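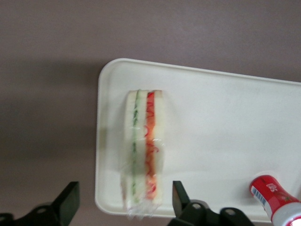
## The long way to my sister's, by bus

My sister moved to a town called Draklow in April, and the quickest way to get there without a car is a regional bus that takes nearly 3 hours to do what a crow could manage over lunch. I have now made the trip four times. I could rent a car. I have been told this by everyone, including the man who sells the bus tickets.

The bus leaves from behind the old Grusis furniture store, which closed years ago and still has a banner up promising that everything must go. Everything went. The banner stayed. You wait under it with whoever else has made your choices, and at ten past eight, or eight thirty, the driver opens the door and looks at you all with mild regret.

A round trip is $64. For that you get a seat, an armrest that belongs to whoever claims it first, and a reading light that shines on the person across the aisle. I've learned to sit on the left going out, five rows back. The right side gets the sun all morning, and the curtains are the sort that have a gap exactly where your face is.

### What I used to do with the time

On the first trip I brought work. I typed one sentence, deleted it over the next forty miles, and arrived feeling like I'd been ironed. On the second I brought an improving book, 520 pages on the history of canals. I remain on page 11, and the canals are still at the planning stage.

Now I bring a sandwich and look out of the window. I recommend this, although I can't claim it has made me a calmer person. Mostly I've become someone with opinions about grain silos.

There is a rest stop at the halfway point, run by a chain called Kidik, where the bus sits for twenty minutes. The coffee machine has nine buttons and two drinks. Over the register there's a framed certificate congratulating the branch on serving 3,441 customers, with no mention of the period this covers. A week? Since the war? I asked the cashier on my last trip and she turned round to look at it as if it had just been hung there.

### Kevin

The regular driver is Kevin Ñahui, who has done the route for years and announces each stop as though breaking bad news. "Hosoda," he'll say, and then wait a bit. "This is Hosoda." Hosoda is a crossroads with a feed store. I have never seen anybody get off there, but two people got on in June, and they seemed as surprised about it as the rest of us.

He also plays the radio – very low, always the same station – and somewhere after Hosoda it drifts out of range and a farm auction fades in underneath the soft rock. For a few miles you get both. I've heard a power ballad interrupted by the sale of a used baler, and I thought the baler held up better.

### Arriving

My sister meets me at the stop and asks how the trip was, and I say fine, and she says I should really rent a car. Then we walk to her place, up a hill she described on the phone as "a slope." She has a spare room with a treadmill in it. I sleep next to the treadmill, which judges me.

I'm going again next weekend. She wants help painting the hallway a color she calls oatmeal and I call giving up. I've got my seat picked out, fifth row on the left, and I've put the canal book back in my bag in case they've started digging.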